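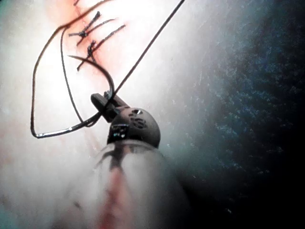 Two-legged ties are decided on the aggregate score, and most of the tactical questions in this unit come from that one rule. A team does not need to win on the night; it needs to be ahead once both matches are added together. Students who have come to this course from the sports medicine stream will know the value of finishing a job in order, as with a wound that has two sutures tied along its upper part and a line still running down past them. A first-leg lead should be read in the same way. It is a partial result, and planning for the second match begins from it.

Unit 3: Managing the Second Leg

Required before the tutorial: the match notes for Lillen v Sadcombe (both legs) and the Vedance season summary. Copies are held in the course reader.

1. The value of a lead

A one-goal lead allows the leading side to draw the return match and still progress. Coaches commonly respond by defending deeper than usual. The Lillen notes show the cost of this. Having won the first leg at home by a single goal, Lillen dropped their back line close to their own penalty area from the kickoff and gave up the middle of the ground. Sadcombe levelled the tie in the first half and had most of the ball until full time.

Compare this with Vedance, who held the same lead against Donati and kept their usual shape. They pressed the first pass out of defence, accepted some risk behind the fullbacks, and scored early. Donati then needed three goals and were obliged to commit their midfielders forward.

Neither case proves a rule. Lillen were missing their regular centre half, and the Donati pitch was heavy after rain. Students should be careful to separate the plan from the circumstances when writing up either match.

2. Away goals

Some competitions still count away goals as a tiebreaker and others have dropped the practice. Always check the regulations of the competition under study. Where the rule applies, a 2-1 defeat away from home is a more favourable result than a 1-0 defeat, and the home side in a first leg may be content with a clean sheet and little else. Where it does not apply, both results leave the same margin to recover.

3. Substitutions and extra time

Extra time is played only if the aggregate is level at the end of the second leg. A coach who has used every available change before then has no means of replacing tired players. In the second Sadcombe match, Lillen made their last change with 9 minutes of normal time remaining and finished extra time with two players struggling to run. The crowd that evening was 959, the smallest of Lillen's season, and the notes make some comment on the quiet ground.

Preparation for the tutorial

Read both sets of match notes and mark the point at which each coach first changed the team's shape. Bring a one-page plan for a side defending a one-goal lead away from home, with a named bench and the expected timing of each change. Plans are to be handed in at the start of Monday's class. Late plans will be read but not marked.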